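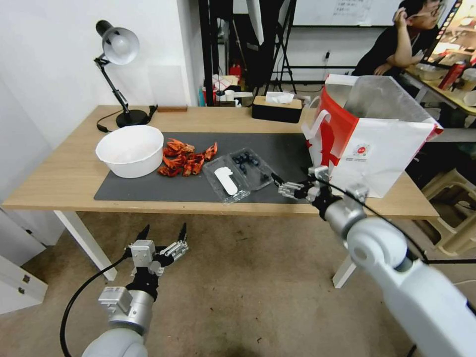 You never put the shells in with the potato peelings, Ieva Mets told us, not if you want to stay on speaking terms with the people next door, and she went on to say that her mother had wrapped them in newspaper and kept them in the freezer until the morning of collection day. We heard some form of this advice so often in Flevthorpe that we came to look forward to it, and it seems a fair place to begin our account of what households told us about shellfish scraps and the green bin.

4.2 Shells, smells and the matter of the lid

Flevthorpe has 4,000 households on the kerbside organics service, and the crayfish supper is a fixture of its summers from June onward. We had not planned to give shells a section of their own. Our first round of questions dealt with bread, coffee grounds and the wilted end of the vegetable drawer, and it was the people we spoke with who kept steering us, very kindly, back to crayfish. Of the 73 residents interviewed, only a handful had no opinion on the subject, and one of those was allergic.

The trouble, as they described it, is partly one of proportion. A crayfish gives up a small amount of meat and leaves behind a good deal of everything else, so that a meal for two can fill a kitchen caddy that would otherwise last most of the week. Bohdana Hladun remembered the first summer of the service as the one when she learned how heavy a caddy could get. She now asks her guests to shell straight into a large bowl, and the bowl goes out to the bin as soon as the plates are cleared. Others were happy to let the pile build up on the table and deal with it later, with the fruit already out and everybody still talking.
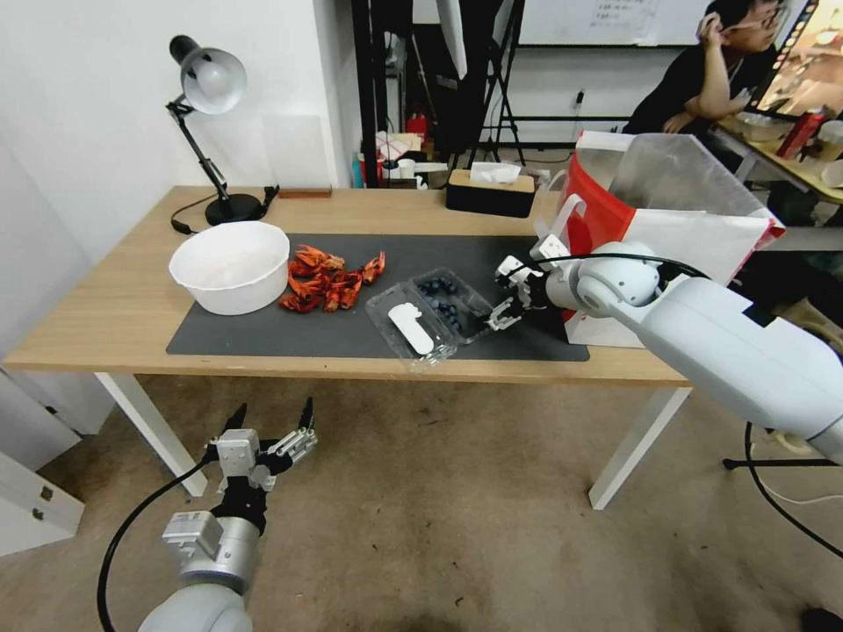 Figure 3. Crayfish shells on a table mat, with a bowl and a clamshell of blueberries.

We had also underestimated how much the rest of the table matters. Sorting advice is nearly always written one material at a time, with a page for bones and another for plastics, while a supper produces its leavings all at once. Reet Kazlauskienė put it to us that she knew perfectly well where a shell went and where a berry box went, and that her mistakes came when her hands were sticky and there were both to be carried. In the 20 kitchens where a diary was kept, the entries for shellfish evenings mention packaging far more often than the entries for ordinary weeknights do, and the little paper or plastic inserts from fruit containers come up again and again as a source of doubt. (The Pētersons leaflet, which most homes had stuck to the fridge, says nothing at all about inserts. We have passed this on.)
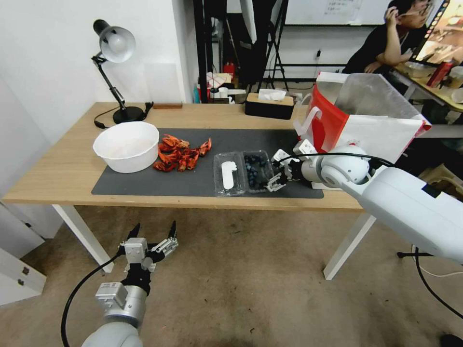 Figure 4. Shell pieces beside two clear clamshells, one filled with blueberries and one holding only its insert.

Opinions on odour were firm and did not agree. Rūta Kļaviņa favoured a layer of dry leaves under the shells and another on top, and had no patience for the freezer method, which she felt was a poor use of a freezer. Residents on the Zirkach side of the river, where the bins are emptied every second week, were much more inclined to freeze, and we are inclined to think that the collection calendar explains more of the difference than taste or upbringing does. The Clarell liners handed out in the second year, 700 rolls in all, were well liked for colour and less well liked for strength, particularly where claws were concerned.

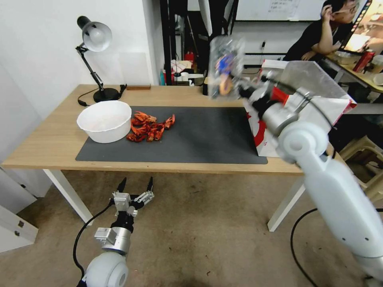

Page last modified: May 7, 2019

Several people asked whether the shells were any use once they had gone, and it was a pleasure to be able to say yes. Crayfish shell is rich in calcium and chitin and breaks down well enough in a hot, well-turned windrow, though whole claws are slower and may need a second pass through the screen. Sarmīte Sepp crushes hers with a rolling pin before they go in the bin, a habit she picked up from keeping hens, and her neighbours have started to do the same. We did not measure whether crushing at home makes any difference at the composting site, and would be glad to hear from anyone who has. The diary entries on fish skin and mussel shells, which raise some of the same questions, are taken up in Section 4.3.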